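Flomwood Home Robots: Your Questions, Answered
By Shufen Xiong and Asmaa Filali

Can it tidy my bedroom yet?

Some of it, in simulation, on a good afternoon. Our bedroom chores run in a computer-rendered room we call Belwood, where the bed has no pillows and the laundry never breeds. If your bedroom looks like that, you may not need us.

What does "tidy" mean to a robot?

One object at a time. A paperback left on the bed is a proper job: find it, work out which way it's turned, get a fingertip under something flat and thin, and lift without flipping it open. You do this while talking on the phone.

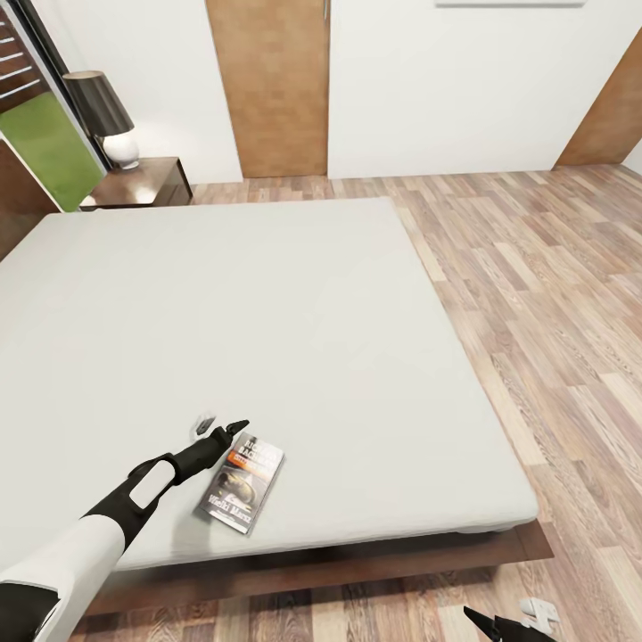
Flat things are the worst. A mug has a handle and sides. A book lying on a mattress offers very little to grab, and the mattress would rather be grabbed instead.

How often does it work?

Our best number for picking one item off the bed is 78 tries out of 100. That took 1,000 practice runs, all in simulation. Please don't plan a dinner party on it.

Does it know what it's picking up?

It knows size and shape. Whether a small box is trash, a gift or the thing you've been hunting for since March is a question we leave to you.
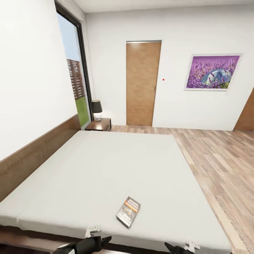 We did try teaching it to sort by owner. Our test household, the Hou apartment, couldn't agree on who owned what either, so that work is on hold.

What about shoes?

Better than we feared. Picking them up is one task and pairing them is another - the second needs both arms to behave at once. Straps help, as they give the gripper something to hook.

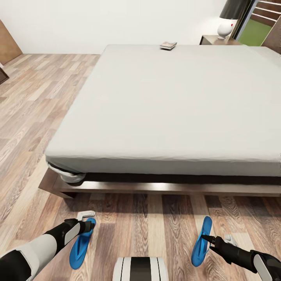 One flip-flop per gripper, beside the bed.

Is it faster than me?

No. Our time limit for a pair of shoes is 70 seconds. Asmaa can do it in four, complaining throughout.

Will it make the bed?

Ask again later. Sheets are on the list for Sasto, our next release, along with 20 other chores that all sounded simple in the meeting.

Can I buy one?

Not yet. You can join the waiting list, and we'll write when there's something worth writing about.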